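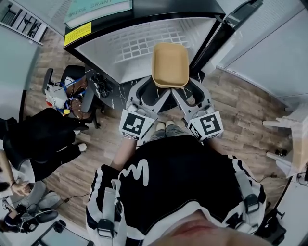

The frogs won't sing if you bring a thermos, came the voice over the phone, and then there was a long crackle, and then the voice added that soup was fine.

I wrote it down. I wrote all of it down! I had been calling the lake office at Grastura since the end of February and this was the first time anyone had picked up, so I was not going to argue about soup.

"But will they sing this week?" I asked.

"They sang last night. Ask me tomorrow and I'll tell you about tonight."

I was on the evening bus to Ollex before my dinner dishes were dry.

You have to understand that I had wanted to hear the Grastura frogs since I was seven. My grandmother had heard them once, on her honeymoon, and she used to do an impression of them at the kitchen table with a spoon and a jelly glass. It was a low, round note, and then another on top of it, and then she would close her eyes and hum something in the middle, and my brother and I would beg her to do it again. It isn't the same, she always told us, wiping the spoon. You need the whole lake.

The bus was wonderful. I know that's a strange thing to say about a bus with one working heater, but everybody on it seemed to be going somewhere they liked. A man had a cake on his lap with a shower cap over it. Two girls in the back were teaching each other a song and getting the second verse wrong in different ways. We climbed and climbed, with the snow getting dirtier and then suddenly very clean, and at the pass there was a sign that gave the height as 3,370 feet, and the driver honked at it. I asked him why and he told me his father used to honk at it.

Ollex at night is one street and a bakery that opens far too early for anybody's good. I bought two rolls with plum in them. I ate both of them standing up outside the Patrício, the only boat that runs on the lake in March, while a boy scraped ice off the bench with a license plate.

"Frogs?" he asked.

"Frogs!" I said.

"You've got soup in there?" He was looking at my bag.

I did. I had it in a jam jar wrapped in two socks. He nodded like I had shown him a ticket, and let me on.
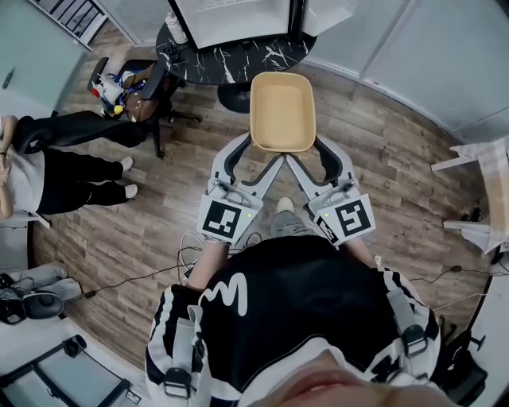 We went out with the motor running low, and then he cut it and we drifted. It was so dark that I kept touching my own face. Every so often the boy put an oar in the water and I could hear the drops come off it afterward. I had expected the frogs to be waiting for me, I think. I had expected a kind of curtain. What I got was cold feet and the smell of mud and my own stomach working on the plum rolls.

"Sometimes they don't," said the boy.

"I know," I said, though I hadn't let myself know it until then.

I opened the soup. It was potato, with a lot of dill, and it had gone barely warm, and I gave him the first half of it. He drank from the jar and handed it back and we both looked at nothing. Over toward Trurkodow a single window went out. I thought about my grandmother in this same cold, newly married, in what must have been her good coat. She'd never told us how long she waited. In the kitchen it had always begun right away.

Then one of them went. It was so much lower than the spoon! I felt it in the bench. There was one note, off to the left, and a gap so long that I was sure I had made it up, and then an answer from clear across the water, a little higher. Then a third came in close to the boat, and the boy grabbed my sleeve, this boy who must have heard it a hundred times, and the whole shore let go at once.

I can't do it for you. I've tried since, with a glass, with a cello somebody lent me, with my mouth in an empty bucket. There was the low note and the note on top of it, just as she'd had it, and in the middle there was the hum. I had always thought the hum was her, getting carried away. It was in the frogs. It came from all of them together and it moved around the lake like somebody walking with a lamp, and when it passed under the boat I laughed out loud, and they didn't mind at all.

They stopped a little before 10, all of them in one breath. The boy started the motor. Halfway back he asked if I knew how to make that soup, and I told him potatoes, onion, much more dill than seems right, and he repeated it under his breath all the way to the dock.

Recent stories
The Orchard Bus
300 Umbrellas
A Coat for the Lighthouse
My Uncle's Second Accordion
Snow Day in Trurkodow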